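Notebook > Bench 2 > Impression materials

24th December
Eglė Mockus

Second round on the alginate for the children's trays. Everaldo wants a firmer mix for the small arches because the Brimville clinic keeps sending back models with drag marks behind the lower molars. I used the Medeiros powder again, same tub as before, and the tap water from the bench sink, not the filtered.

Weighed out enough for the two small trays and mixed by hand in the rubber bowl. Set time was shorter than I like. The first tray was fine to seat on the typodont, the second was already stringy when I got it to the lower arch and I had to push. Upper came out clean. Lower has a fold on the tongue side near the first molar, same place the clinic complained about, so I think the drag is from seating late and has little to do with the powder.

Poured both in stone straight away. Weights after trimming: upper 117 g, lower 318 g. The lower is heavy because I left the base thick. Everaldo, please don't trim it before I've measured across the molars. 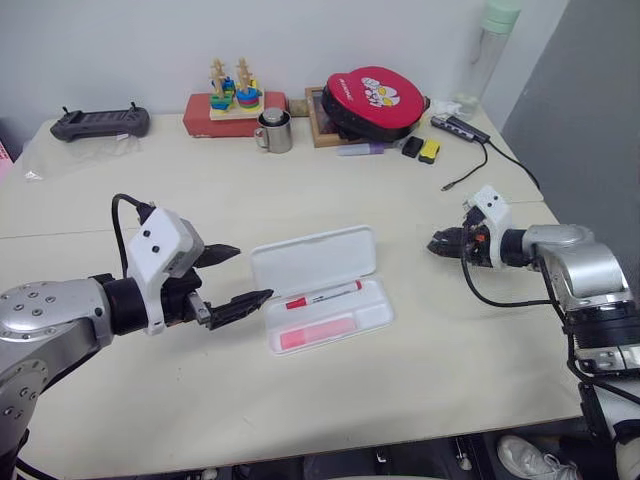
Tried the Laltent adhesive on the perforated tray as well. It needs longer to dry than the label says, at least in this room. When I loaded the tray early the alginate pulled off at the heel on removal. Left it longer the next time and it held all the way round. I would still go with the perforated tray for the under-sixes and skip the adhesive unless the child has a deep palate.

Stock: 595 g of powder left in the open tub. The lid doesn't seal well and the top layer is starting to clump, so shake it before scooping. One unopened tub on the shelf over the vibrator. We are low on small lowers. The Cluler trays are a little wider at the back than the old ones and I had to bend the flange on one to clear the typodont cheek.

To do after the break:
- repeat the lower with cooler water and see if the fold goes away
- measure both models against the typodont, molars and canines
- ask Brimville which tray size they used for the returned cases, the slips don't say
- new mixing bowl, the blue one has a split in the rim

Everaldo has the returned models in his drawer. I marked the drag on each in pencil.

Last updated: 24 hours after pour, model weights unchanged. E.M.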